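Reviews > Investing Tools
6 min read

Nuvach Deal Tracker: a subscriber's review

I have paid for Nuvach since November. It is a web service that follows announced mergers and takeovers in food, household goods and small industrials, and it sells mainly to private investors who like to buy the target after the announcement and wait for the deal to close. I hold a handful of these positions at any time, and before this I kept everything in a spreadsheet.

The main screen is a table. Each row is a deal, with the offer price, the last trade, the spread, the expected closing month and the approvals still outstanding. You can sort by any column and hide the ones you don't use. Cash offers are handled well. Offers that mix cash and shares are handled less well, and I'll get to that.

Setting up took one evening. I imported 23 old positions from a CSV file and three came in with the wrong currency. Support fixed them by Wednesday. A man named Remo Imhof answered my ticket and told me which column header had caused it, so I could do the next import myself.

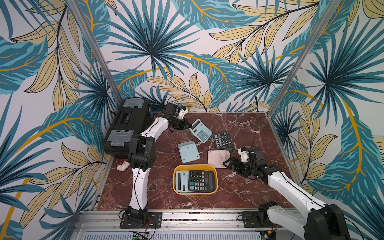
Alerts are the reason I stayed past the trial. When a filing changes the terms of a deal, you get an email with the old wording and the new wording one under the other. In the Homness offer for Zürcher, the outside date was pushed back by a quarter, and the email reached me at 7:40 in the morning, before I had seen it anywhere else. I would have missed that one in my spreadsheet – I only checked filings on weekends.

The spread calculator is fine for simple cases. Type in 1000 shares, a commission and a closing date, and it gives you the gross return and the annualized return. It does not include dividends paid while you wait unless you add them by hand. For a deal that takes nine months, that is a real gap. It also assumes the deal closes on the last day of the month you enter, and you can't change it.

Mixed offers need work. If the share portion has a collar, Nuvach shows one value and doesn't say which end of the collar it used. I compared it with my own math on the Clatolbridge deal and we were 87 cents apart. The help page says the value is "indicative." I still do those by hand.

There is a weekly note, written by Biljana Golob and Jonas Fuchs. It is short and mostly sticks to what changed. Golob's pieces on antitrust timing are the better half. Fuchs likes to guess at who will be bought next, and I skip those, but other subscribers in the comments seem to enjoy them. 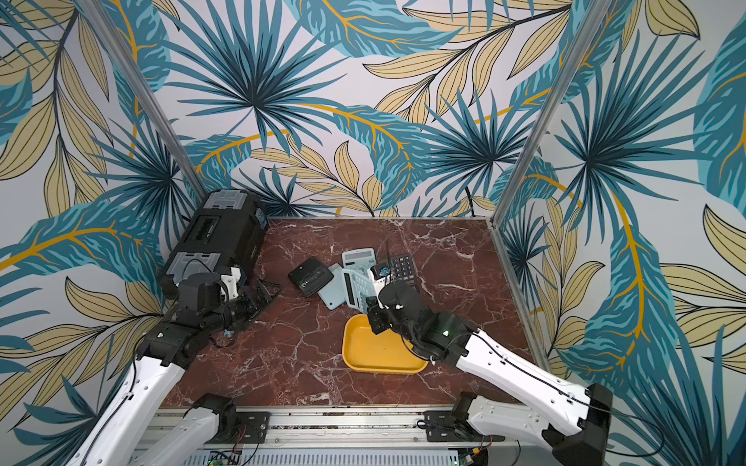 Two robot arms over a marble tabletop, with palm-print wallpaper behind.

The price is $20 a month on the basic plan. The higher plan adds historical deals and a download button. I tried it for one billing period and went back down. The history is useful if you want to see how often deals in one sector fall apart, but you can read through most of it in a weekend and then you are paying for the button.

The phone version shows the same table squeezed into a narrow screen. It works for checking an alert and not much else.

What I'd like to see fixed, in order: dividends in the calculator, collar details, a closing date you can set to the day. The first two have been on their public list since I joined.

Rating: 3.5 out of 5. Good for anyone holding several cash deals. If you own one or two, a spreadsheet and a free filing alert will do the job.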